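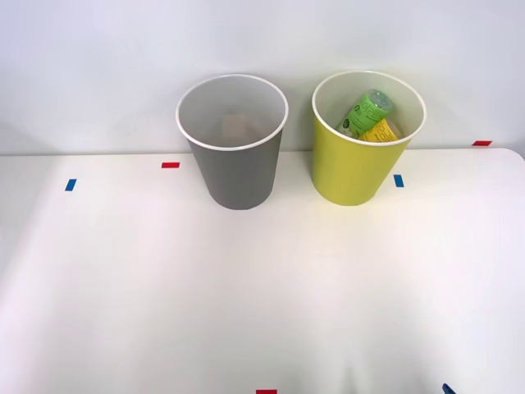

**工单:分拣任务结束后状态机不退出,反复报"目标丢失"**

- 组件:感知(容器内物体确认)/ 任务规划器
- 分支:Drerkumis 主线
- 站点:Condaldale 二号间
- 优先级:高(提单人填的),中(我改的),高(又被改回来了)
- 状态:已修复,观察中

## 现象

双臂分拣任务,灰桶一类,黄绿桶一类。东西都进桶了,桌面上什么也不剩,双臂也回了待机位。按理说规划器应该发 `TASK_DONE`,然后大家去吃饭。

它没有。它发的是 `TARGET_LOST`,然后重新扫桌面,扫不到,再发一次 `TARGET_LOST`。日志刷到第 400 条的时候我手动停的,它自己看起来还很有干劲。

```
[planner] state=VERIFY bin=gray expect=1 seen=0
[planner] state=VERIFY bin=yellow expect=2 seen=2
[planner] verify failed, reason=TARGET_LOST
[planner] state=SEARCH region=table
[percep ] table: 0 candidates
[planner] state=VERIFY bin=gray expect=1 seen=0
```

黄绿桶没问题,绿瓶子斜着,瓶盖那头都快到桶口了,黄色那包压在它下面一点,两个都认得出来。灰桶那边期望一件,看到零件。可桶底明明有一团浅棕色的东西,我把固定相机的画面放大看过,糊是糊,但它在。

## 复现步骤

1. 双桶靠桌子后沿并排放,灰左黄绿右。
2. 跑默认分拣脚本,三件物体,浅棕色那件分到灰桶。
3. 等它进 `VERIFY`。
4. 泡茶。

连跑几轮,只要浅棕色那件最后落在桶底就会中招。换成绿瓶子进灰桶,一次都没出过。

## 排查记录

**上午,先怀疑标定。**
凡是出事先怀疑标定,这是本组的传统。桌上那几块红蓝胶带是标参考位置用的,我用它们重投影了一遍,误差在容差以内。标定是清白的。上次也是清白的,上上次也是。

**上午稍晚,怀疑坐标变换。**
有人在评论里说可能是 `bin_gray` 的坐标系挂错了父节点。查了,没挂错。顺手发现 `bin_yellow` 的注释写的是"红桶",看提交记录是早期版本留下来的。已改注释,不影响结果,但我心里舒服了。

**中午,怀疑时间戳。**
`VERIFY` 取的图如果是手臂还没撤走时的旧帧,遮挡会导致漏检。把触发验证那一帧存下来看,两条臂都不在画面里,桌面干干净净。时间戳也没问题。这条路走了一个多小时,主要时间花在找存图的目录上,配置里写的路径和程序用的路径是两回事(另开工单,见文末)。

**下午,终于去看检测器的中间输出。**
早该从这里开始,我知道。

桶内检测分两步:先按桶口轮廓抠出内部区域,再在区域里做前景分割。问题出在第二步。灰桶内壁是接近白色的浅灰,浅棕色那件又在桶底,边缘被内壁的亮度冲得发虚,对比度很低。分割器给出的候选区域是有的,面积 1,133 像素,置信度也过线。

然后它被后处理扔掉了。

```python
# 去掉桶底反光
if blob.area > 1000 and blob.edge_contrast < EDGE_MIN:
 continue
```

意思是:面积大于 1,000 且边缘模糊的一律当反光处理。写这行的时候用的大概是 Lahlou 那套内壁很亮的旧桶,桶底确实会有一大片反光。换桶之后反光没那么严重了,这行代码留了下来,继续勤勤恳恳地抓反光,抓到的全是货。

绿瓶子为什么没事:边缘对比度高,第二个条件不成立。黄色那包同理,面上还有深色印字,想不看见都难。

**下午,顺便看了规划器。**
感知漏检是一个问题,规划器因此无限循环是另一个。`VERIFY` 失败后不管什么原因都回 `SEARCH`,而 `SEARCH` 只扫桌面,不看桶里。于是它在桌上找一件已经在桶里的东西,找不到,回去验证,验证不过,再来找。逻辑上每一步都说得通,连起来就是我每天早上找钥匙的过程。

重试上限是有的,参数叫 `max_search_retry`,默认值 2。但计数器在进入 `VERIFY` 时清零。

## 修复

1. 反光过滤改为看颜色:候选区域与内壁色相接近、且亮度高于内壁均值时才丢弃。浅棕色不满足,留下。
2. `max_search_retry` 的计数器移到任务级,只在新任务开始时清零。
3. 超过重试上限后进 `NEED_HUMAN`,在面板上弹提示,附验证帧,不再闷头重来。
4. `TARGET_LOST` 拆成两个原因码:`LOST_ON_TABLE` 和 `BIN_MISMATCH`。以后看日志的人能少绕半天。

修后同一帧离线回放:

```
[planner] state=VERIFY bin=gray expect=1 seen=1
[planner] state=VERIFY bin=yellow expect=2 seen=2
[planner] TASK_DONE
```

## 评论区摘录

> 能不能直接把 `EDGE_MIN` 调低?一行的事。

能,我试过。调低以后这一件能过,Rosovel 回归集里的旧桶反光又全回来了,空桶里凭空多出一件货。那边的用例还在用旧桶,不能不管。

> 建议换深色内壁的桶。

已转给采购。在采购回复之前,软件先凑合着活。

> 抓取成功的时候夹爪不是有反馈吗,为什么还要看桶里?

夹爪只知道自己松开了,不知道东西去了哪儿。以前出过搭在桶沿上又滑出去的,`VERIFY` 就是那次之后加的。去掉它,这张工单会消失,然后换一张更难看的来。

> 优先级能降了吗?

能。请不要再改回来。

## 遗留

- [x] 反光过滤改写,合入主线
- [x] 计数器作用域
- [x] 验证帧加入回归集,标签 `bin_low_contrast`
- [ ] 存图路径与配置不一致(另开)
- [ ] 多件叠放时的件数估计。这次黄绿桶两件有压叠,碰巧都露得够多;如果黄色那包整个被瓶子挡住,`seen` 大概率少一。目前没有好办法,先记着
- [ ] 面板上 `NEED_HUMAN` 的提示音太像有人来消息,换一个

观察到周五,没有复发就关单。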